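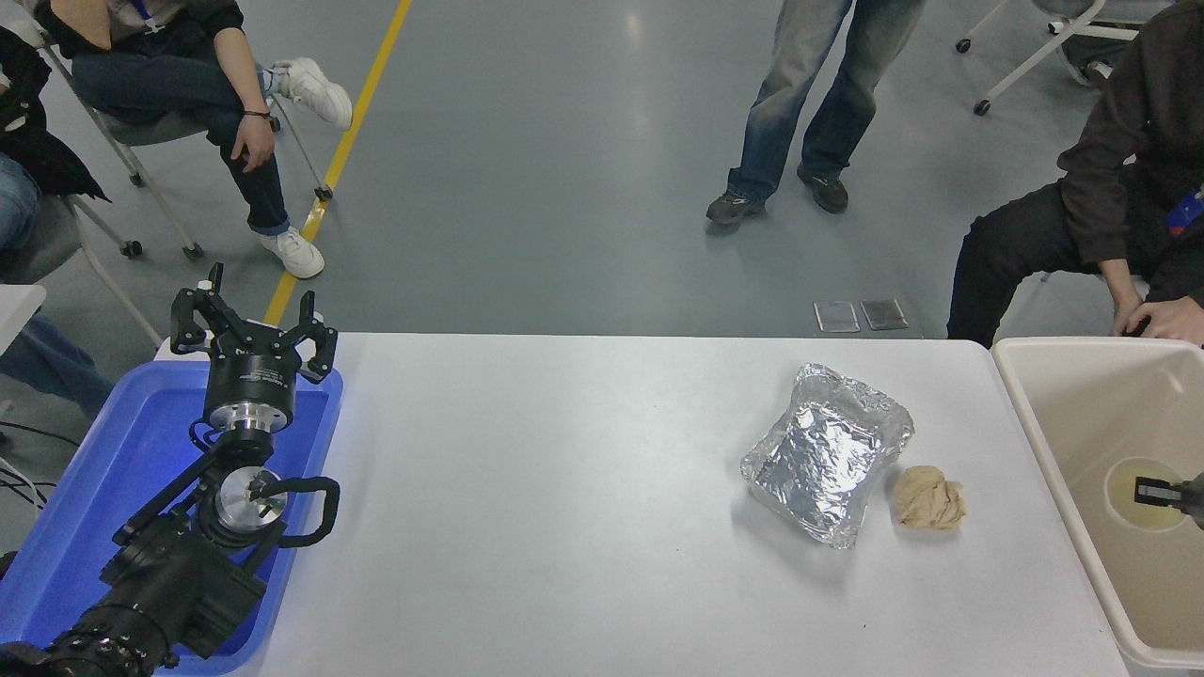 How does the controller decide that a grasp on a soft object has failed? It compares the closing width of the fingers with the width predicted at planning time, and if the two values differ for more than 3 consecutive control cycles, the grasp is reported as failed and the planner is called again.

Papers > Manipulation > Deformable Objects > Section 4
Reading time: 2 min

4.2 Grasp monitoring and replanning

The monitor described above is a part of Prukley, our planning layer, which runs on top of the Grolside motion library. Prukley receives a segmented point cloud from the perception node and keeps one shape estimate for each object on the table. For rigid objects the estimate is fixed after the first view. For dough and for foil this is not sufficient, as the shape changes at every contact, so the estimate is computed again each time the gripper opens.

Figure 4. Workspace with the foil container and the piece of dough on the table. The sink basin stands at the right side.

Foil was the more difficult material for perception. The creases reflect the light and leave holes in the depth data, and the early version of the segmentation node often divided one container into two objects. We now merge neighboring segments when they share a plane, with the threshold taken from the Ustel calibration set. Dough gives clean depth, but its outline has no stable axis, and the planner may propose up to 900 grasp candidates of nearly equal score. We keep the 2 best candidates and discard the others before the collision check.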